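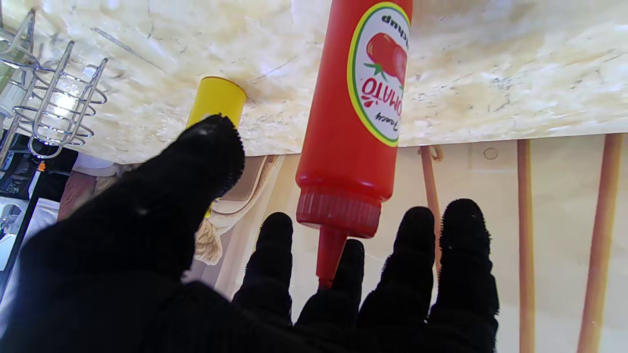
The left hand of a robot running Wakix, seen from the wrist camera. The camera is mounted inverted, and the software works on the image in this orientation.

Resdale Releases Wakix 5 Control and Perception Software for Multi-Fingered Robot Hands

LIVWOOD, May 2023 -- Resdale today released Wakix 5, a new version of its software for controlling multi-fingered robot hands from wrist-mounted cameras. The release adds a hand masking module, support for cameras mounted in any orientation, a revised grasp planner and a log replay tool. It is available to all current license holders.

Wakix runs on the robot's own computer. It takes images from one or two wrist cameras along with joint readings from the arm and hand, and returns finger and wrist commands. Earlier versions were written for bare hands with rigid, smooth-sided fingers. Version 5 also handles hands that wear gloves or other soft covers.

Hand masking

A wrist camera sees a large amount of its own hand. The perception software has to decide which pixels belong to the hand and which belong to the work area before it can plan anything. With a bare hand, this can be done by projecting a model of the fingers into the image. A glove changes the outline of each finger, and a glove with a fibrous surface gives an edge that does not match any fixed model.

The masking module in Wakix 5 starts from the projected finger model and then adjusts the boundary in each image. Pixels close to the boundary are marked as uncertain and are kept out of object detection until a later image settles them. The width of the uncertain band is a setting. The default is 9 pixels, and users with short, tight covers can reduce it.

When a finger or thumb hides part of an object, the module passes the hidden region to the object tracker as missing data. In earlier versions the tracker treated the region as background, and a bottle partly behind the thumb could be reported as a shorter object or dropped.

Camera orientation

Wakix 5 accepts images from a camera mounted at any angle around its viewing axis, including fully inverted. The mounting angle is entered once during calibration. Detection runs on the image as received, and results are converted to the robot base frame afterward. Removing the image rotation step shortens the processing path and leaves recorded logs identical to what the camera sent.

The object detector was retrained to match. The training set now includes household containers, squeeze bottles and kitchen racks in upright and inverted views. Printed labels are used as a secondary cue only, and the detector does not need readable text to report an object.

Grasp planning

The planner now computes a grasp in two stages. The first stage selects a wrist approach that keeps all five fingers clear of nearby objects and of the supporting surface. The second sets the finger closing order. Users can set a minimum clearance for each finger, with a separate value for the thumb, and can add a cover thickness that the planner applies to every contact.

Plans are updated at 30 Hz. If the masking module reports that the target has been hidden for 30 consecutive images, the planner holds the wrist in place and returns a status code to the calling program. It does not attempt the grasp from stored data unless this option has been turned on.

"Most of our support requests on gloved hands came down to the mask," said Rajeshwari Nair, head of perception software at Resdale. "The planner was being given a hand shape that was slightly wrong, and it made reasonable decisions from bad input. We fixed the input first. The planner changes are smaller than the version number suggests."

Log replay

The new replay tool, named Zou, loads a recorded run and steps through it image by image. It shows the mask, the uncertain band, the tracked objects and the active plan on one time line. A run can be replayed with different settings and compared with the original. Zou reads logs from the previous Wakix version, but masks from those logs must be recomputed and cannot be edited directly.

Compatibility and availability

Wakix 5 uses the same command interface as the previous version. Existing programs will run without changes, with one exception -- calls that set the image rotation flag now return a warning and have no effect. Calibration files must be regenerated.

The software is supplied as an installer for the robot computer and a separate package for Zou, which can be run on a desktop machine. Release notes and a migration guide are included in both. An update adding per-finger cover thickness is planned for August.

About Resdale

Resdale develops control, perception and planning software for robot hands and arms. The company is based in Livwood and licenses its software to robot makers, system integrators and research laboratories.

Media contact: Resdale Press Office, Livwood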